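The Skekthorpe Swap Letter
1 August 2018

The T-shirt table (again!)

Well, we made it through another swap, and my back has opinions about it. We took in 200 pieces this time, most of them before lunch, and I'd say T-shirts made up the biggest heap by a mile. They always do. I love them, I wear one nearly every day of my life, but a heap of T-shirts will eat your whole afternoon if you let it.

My favorite of the bunch was the dark green one that says FREE! in big chunky letters, which is pretty much the perfect shirt for a swap. 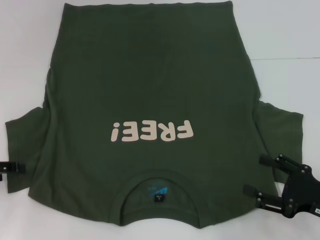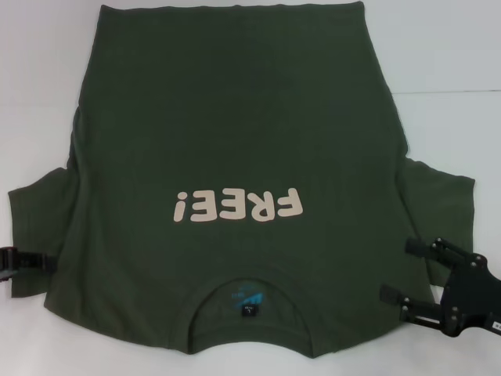 How I fold them now

I got so many questions at the table about folding that I promised I'd write it down, so get comfortable. I used to do the department-store fold, face down with the sleeves tucked behind and a neat square at the end. It looks lovely on a shelf. It looks terrible after three people have gone digging for a medium, and digging is what a swap is all about.

So these days I lay the shirt out flat with the print up and the collar toward me. Yes, toward me! I know most of you do it the other way around, and a couple of you from the Oldale swap told me so at some length. But I like having the neck close by so I can check the size tag while my hands are already there, and then I'm not flipping the collar back to look for it when somebody asks.

Then I smooth it. Flat palms, middle out to the sides, and a little tug on each sleeve so it isn't bunched up at the armpit. Don't skip the side seams. If one is rolled under, the whole fold leans, and you'll be standing there wondering why your stack looks like it's had a few.

After that I fold one side in toward the middle, lay the sleeve back on itself, and do the same with the other side. You want a long strip, the same width top and bottom (or close, I'm not inspecting). Bring the hem up to just short of the collar, fold in half, and in half once more if it's a big shirt. Stand it up on its edge in the bin like a file folder. If it flops over, it was folded too loose, so shake it out and go again.

If there's a word or a picture on the front, I try to leave a bit of it showing along the top edge. People shop with their eyes. A row of plain folded edges gets walked past, and a row with half a word peeking out of each one gets picked through all morning. I had a tie-dye go in under a minute that had been sitting at the bottom of a pile since June.

One more thing and then I'll quit. Please turn your shirts right side out before you bring them. I did 17 inside-out ones in a row on Saturday and I was talking to myself by the end.

Bins and labels

The new bins from Chu are working out great. They're just deep enough for a shirt standing on edge, and they stack, so I got back the whole corner by the radiator. We have small, medium, large and extra large, plus one marked "your guess is as good as mine" for anything with the tag cut out. That last one was the most popular bin of the day, so maybe I should mix them all up and save myself the trouble.

I'm down to my last few tie-on labels. If you've got a pack of 100 sitting in a drawer from some craft project you gave up on, I would love to take it off your hands.

What we need, what we don't

Kids' pants, please, any size, knees intact if you can manage it. Light jackets too, before it turns cool. We're fine for adult sweaters and way past fine for tote bags. I mean it about the tote bags.

Leftovers go over to the Skedier rag rug group as usual. They cut up the shirts that are too worn to swap, and they've asked for darker colors this time, greens and navies especially, for a big oval rug they're making for the hallway. Stains don't matter to them but they can't use anything stretchy.

Next swap is at the same place, doors at nine. Bring a bag, wear shoes you can stand in, and if you want to learn the fold in person, come find me at the T-shirt table.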